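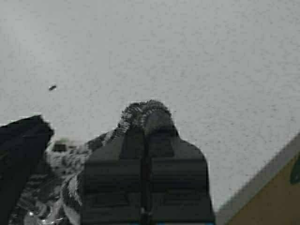
## 4.2 Picking up soft things

**Figure 3.** Wrist view during the tidying chore, with a shaggy grey fabric item at the gripper and a pale, speckled surface behind it.

We had expected, perhaps a little too cheerfully, that soft things would be the easy part of the tidying chore. A cloth does not break when it is squeezed and does not roll away when it is nudged, and most of us have been picking them up off the floor since we were small. The gripper in Figure 3 has ribbed fingers, and with a deep pile like this one there is plenty for them to press against. The trouble lies in knowing how much of the item has been taken hold of. From the wrist, the fingers hide a good part of whatever they are closing on, and the folds that remain in view say rather little about the rest.

Over the whole of the September trials at Skov we logged 455 attempts at fabric items, of which 359 ended with the item in the right basket. The remainder were mostly part-grasps, where a corner came up and the rest stayed behind or dragged a neighbour along with it (the Clotine planner, bless it, counts a corner as a success, and we had to correct those entries by hand). Raising the closing force by 40 per cent helped with thin cloths and made hardly any difference to thick ones.

Vilhjálmur Vestergaard suggested a short shake after lifting, much as one does with a damp towel before hanging it up, and we have kept this in all later runs. It costs a few seconds each time, and a person would still clear the same floor well before our machine did. For a household willing to leave it working through the afternoon, though, we think the chore is now within reach, provided somebody looks in now and then. Hard items are taken up in Section 4.3.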